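帽子收纳和养护 > 闲聊区
主题：布帽子塌顶怎么救？顺便晒晒我最近的折腾成果

楼主 青苔與釦子
先说结论，软顶棒球帽真的可以养得很好看！我手里的帽子一多半是不带硬衬的那种，洗过几回之后帽顶就站不住了，往架子上一挂像个瘪口袋。上个月我下决心整理，把衣柜顶上那一层全翻出来，按颜色分，黑的一堆，卡其的一堆，绿的一堆（绿的最多，我对墨绿完全没有抵抗力）。
目前的做法是：温水加一点中性洗衣液，手按着洗，不搓，毛巾吸水，然后扣在一个倒过来的碗上阴干。帽檐用手顺着原来的弧度捏一捏，趁潮的时候捏，干了再捏没用。第二天摸上去真的精神很多，我高兴得戴着它在家里吃了早饭。
想问问大家平时怎么放？叠着放、挂着放还是平放？

2楼 老渔夫帽
碗太小了吧，我头围大，扣碗上干出来顶上一个圆印子，戴着像蘑菇。我用的是充气的小皮球，气别打足，能调大小。

3楼 楼主 青苔與釦子
回2楼：皮球好主意！我的碗是家里盛汤的那种大海碗，口挺宽的，倒是没出印子。不过皮球能跟着帽子走，回头我也试试。

4楼 semi_dry
叠着放吧，一顶套一顶，帽顶互相撑着，省地方。我在Ulwood买的那种窄木盒，一盒正好塞6顶，抽屉里码两排。

5楼 漏针
不同意楼上。叠着放最里面那顶永远拿不出来，而且深色的掉色，我有一顶米白的内衬就是这么被染绿的，汗带那一圈洗了3遍都还有印。要叠也得先确认不掉色，拿湿白布在里面擦一下就知道。

6楼 semi_dry
回5楼：掉色是布的问题，跟叠不叠关系不大吧？你挂着，下雨天戴出去一样染额头。我叠了好几年，没出过事。

7楼 漏针
回6楼：你那几顶是什么料子？我那顶是磨毛棉的，表面起一层细绒，颜色吃得浅。斜纹的可能好点。

8楼 semi_dry
基本都是斜纹，行吧，这点我认。磨毛的我没养过。

9楼 海盐小饼
磨毛的我来说！磨毛的最好看也最难伺候，沾灰，沾猫毛，还不能用硬刷子，一刷就倒绒。我用的是Karakaya的软毛刷，顺着一个方向轻轻带过去，从帽顶往帽檐走，特别解压，有时候看电视手里就拿着刷。粘毛滚筒千万少用，用多了那层绒就秃了。

10楼 楼主 青苔與釦子
回9楼：对对对，倒绒这个我中过招！肩膀边上那块现在看着还是一片亮一片暗的。用蒸汽能不能救？

11楼 海盐小饼
能救一部分。挂烫机隔远一点喷，喷完马上用手指逆着拨一遍再顺回来。别贴着烫，里面印的字会糊掉。

12楼 缝纫机后座
插一句，塌顶不一定要救啊。软顶的好处就是可以揉，揣包里，坐在屁股底下，拿出来拍两下就能戴。我觉得非要让它站起来反而没味道了。我Prakska那顶戴到帽口边线都磨白了，越塌越喜欢。

13楼 老渔夫帽
12楼说的是戴的时候，放的时候还是得有个形。帽檐压平了再弯回来会有折痕，那个真救不了。

14楼 缝纫机后座
帽檐我同意，帽檐是底线。顶随便塌。

15楼 楼主 青苔與釦子
你们一说我就坐不住了，又去把绿色那堆翻了一遍。今天先拿两顶出来，都是墨绿软布的，往木桌上一搁，帽檐自己弯着，檐尖点着桌面，底下还拱出一条缝，这个弧度我看一百遍都不腻！近的那顶边上还有点毛茸茸的，大家品品。
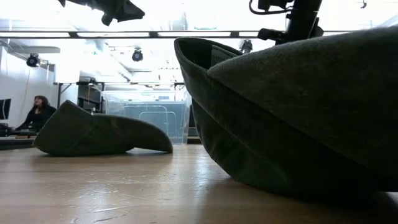 漏针觉得，墨绿这种颜色最怕窗边，哪怕不直晒，搁上一个夏天朝外的那面也会发黄，而且是慢慢来的，等发现的时候两边已经不一个色了，所以布罩子该盖就盖，别图好看敞着摆。

17楼 海盐小饼
+1，我有一顶就是阴阳脸。不过也别用塑料袋套，闷。旧枕套剪开就行，透气又不花钱。

18楼 楼主 青苔與釦子
枕套！我家有一堆起球的旧枕套正愁没处用，太好了。那我打算这么放：常戴的平放，檐朝外，一顶一个位置；换季的里面塞一团白棉纸再装盒，盖上枕套。semi_dry的叠放法我留给斜纹的那几顶，不浪费大家的意见哈哈。

19楼 semi_dry
可以，总算给我留了几顶。棉纸别塞太满，把帽顶撑到微微鼓就行，塞满了缝线那里会绷出一道一道的。

20楼 小葱拌一切
蹲了半天，问个笨问题：帽口里面那圈汗带发硬怎么办？我那顶Fetach的戴了两个夏天，硬得像纸板，勒额头。

21楼 老渔夫帽
汗渍加没冲干净的洗衣液。温水单泡那一圈，泡的时候把帽顶提起来别沾水，换两次水，再用旧牙刷蘸点小苏打水轻轻刷。泡完用手指把那圈一段一段捏软。

22楼 漏针
小苏打水要淡，深色的先在里侧试一小块。还有，别晒，别上暖气片。

23楼 小葱拌一切
收到！今晚就泡，明早来汇报。

24楼 楼主 青苔與釦子
等你汇报！我这边也准备洗下一批，皮球已经从储物间翻出来了，就是漏气，先去找气筒。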